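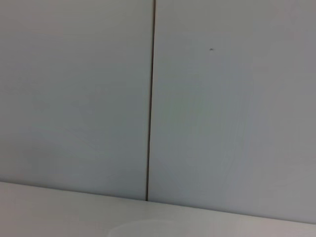

Wrist camera view used with Hadex Perception: two light grey wall panels, the seam between them, and the rear edge of a white tabletop.

Home | Products | Software | Hadex Perception | Downloads | Support

Published in September by the Flellar product documentation office

Hadex Perception
Scene reference and low-contrast object software for wrist-mounted cameras

Hadex Perception is the vision module of the Flellar control suite. It takes the colour stream from a camera carried on the wrist of an arm and supplies the planner with two kinds of result: fixed lines in the workspace, against which the position of the camera can be checked, and candidate outlines of objects standing on the work surface. It is supplied as a licensed package for use with the Jova planner and may also be run on its own.

Fixed references

Many work cells contain little that a camera can hold on to. Plain panels and a plain table give few corners and almost no texture, and feature matching performs poorly on them. Hadex Perception works from long straight edges. A seam between two panels and the line where a table meets the wall are each fitted along their full visible length, and the point at which they meet is reported as a single reference. Neither line needs to be upright or level in the picture. The slant of each is used in estimating the roll of the wrist.

Small marks on a panel are recorded but are given no weight in the fit. The operator may promote a mark to a reference by hand, provided that it is permanent.

Pale and translucent objects

Clear or frosted containers on a white surface are among the harder cases for any colour camera. The module searches for curved upper outlines of low contrast and passes each one to the planner with a confidence value. An outline that runs out of view is labelled as partial. The planner will not compute a grasp from a partial outline; it requests a further view from a position chosen to bring more of the object into sight. The number of further views permitted is set in the cell file.

Performance

The module was assessed at the Mahama test laboratory on a set of 2,108 still views, of which 879 contained at least one translucent object. In 681 of those 879 views the outline was proposed at the first attempt. Processing time on the reference computer is up to 700 milliseconds per view with all functions switched on. Customers should expect different results under different lighting and are advised to carry out their own trials before release to production.

Installation and calibration

Hand-eye calibration must be completed before the reference lines are taught. Teaching is carried out with the arm stationary and the usual cell lighting in use. The operator selects each line once in the set-up window, confirms the fit, and saves the result to the cell file. Lines should be taught again whenever the camera bracket, the table or the wall panels have been moved.

Licensing

One licence covers one controller. Maintenance releases are included for the term of the licence. Requests for an evaluation copy should be sent to the Flellar sales office, stating the controller model and the version of Jova in use.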